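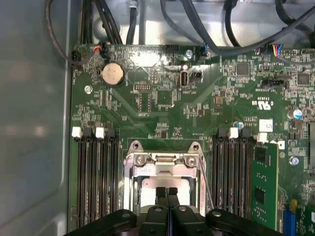

Jonatan Boström wrote in after the first release that the blues were coming out too gray, and that anyone who had stood in front of one of the Komley harbor paintings would spot it right away. He was right! Version 2 of the Ladthorpe Abstract Paintings set has every canvas photographed again under the same lamps, and the blues finally look like blues.

Ladthorpe Abstract Paintings, version 2

What you get

676 photographs of abstract paintings by 45 artists who have lived or worked in Ladthorpe, plus one plain text table with a row for each photograph. Most are oil or acrylic on canvas. There is a small and very lovely group of works on paper, mainly gouache, and we would like that group to grow.

Every painting has a full front view. Many also have close-ups taken with light from the side, so you can see the ridges where the paint was pushed around with a knife or a wide brush. These are our favorite part of the whole set, and if you only have time to open one folder, open "surface" (the Rønning studio pieces in there are a joy, especially the big orange ones).

Columns in the table

id: a short code, the same as the start of the file name
artist: name as the artist signs it
title: original title, untranslated; "untitled" is in lower case when the artist left it blank
height_cm, width_cm: unframed size
medium: free text, so expect both "oil" and "oil paint"
view: front, surface or back
palette: up to five main colors, picked by eye
notes: anything the artist told us that we couldn't bear to leave out

The palette column is a matter of opinion. Two of us filled it in separately and then argued over the differences, and some of those arguments are preserved in the notes column. Please don't treat it as a measurement. If you need real color values, use the card photographed beside each canvas in the "uncropped" folder.

What changed since version 1

All front views reshot. Sizes corrected for 63 paintings where height and width had been swapped. Backs added where the artist agreed, and some of them carry wonderful things: old titles crossed out, shopping lists, a pencil sketch of the painting on the other side. The code names that started with BR (for Broltitik, the gallery that lent us its storeroom list) are gone, and old_ids.txt matches them to the new ones.

Known problems

Very glossy black areas still show a faint glare. A few diptychs are stored as one picture and a few as two. The smallest works, under 10 cm wide, are softer than we would like.

Using it

Free for study, teaching and research. Printing for sale needs a yes from the artist, and we are happy to pass your letter along. Please credit the painter first and the set second.

The full download takes about 100 minutes on our slow line, so grab the small preview pack first and have a look around. Corrections are very welcome, above all from people who know the paintings in person. The next batch of works on paper should be up in December.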